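Protokoll Mieterrunde Wutositz, März, Beginn 19 Uhr

Anwesend: 15 Parteien, Leitung Zoëga. Protokoll vom Februar ok, keine Einwände.

**TOP 1 Fahrradkeller**
- Angebot Vörös: 3.738 € inkl. Montage. Zu teuer.
- Cliltow 1.804 €, aber ohne Tür. Nachfragen, was Tür extra kostet (R. Zoëga)
- Obergrenze rund 2.000 €, einstimmig

**TOP 2 Treppenhauslicht**
- geht im 3. OG zu früh aus, Hausverwaltung Illurent weiß Bescheid, keine Antwort bisher. Nochmal schriftlich.

**TOP 3 Sonstiges**
- Hoffest: Termin offen, Liste hängt ab morgen im Flur
- Sperrmüll bitte nicht merh vor die Kellertreppe

Ende 20:40. Nächstes Treffen im April
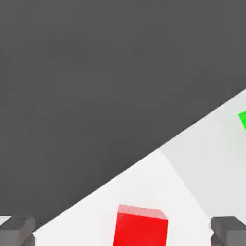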